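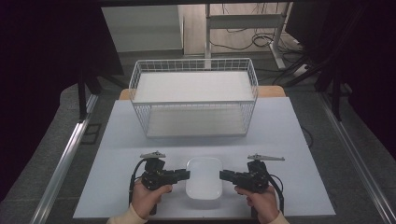
Workshop tips: perception and planning for white parts on a white bench

Fix the exposure first. Auto exposure on a pale tabletop drifts as soon as a dark gripper enters the view, and the segmentation threshold drifts with it. Lock gain and white balance in the same config file.

Mask the gripper before running edge detection. Black links against white give the strongest edges in view, and the contour finder will pick them every time. Batista reads the mask from the jaw width, so update both together.

Lower the edge threshold for translucent plastic. On our bench 22 works and 55 loses the rim completely. Reject highlights by shape: a thin bright streak on a curved rim is not a separate part.
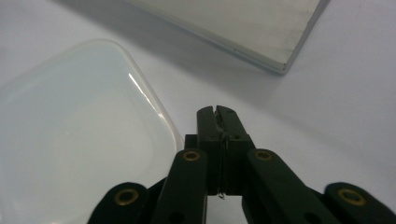 Closed fingers between a translucent container and a pale gray panel. Set the low threshold on a view like this one.

Treat wire mesh as solid in the planner. Depth returns through a grid are patchy, and Enda will plan a path through the holes. Use a box with 10 mm of padding on the sides and leave the top open.

Log the jaw command and the measured width on the same clock. Ott Adomaitis keeps a replay script for this in the Grotau folder; run it after any change to the controller rate.

Save the config with the run.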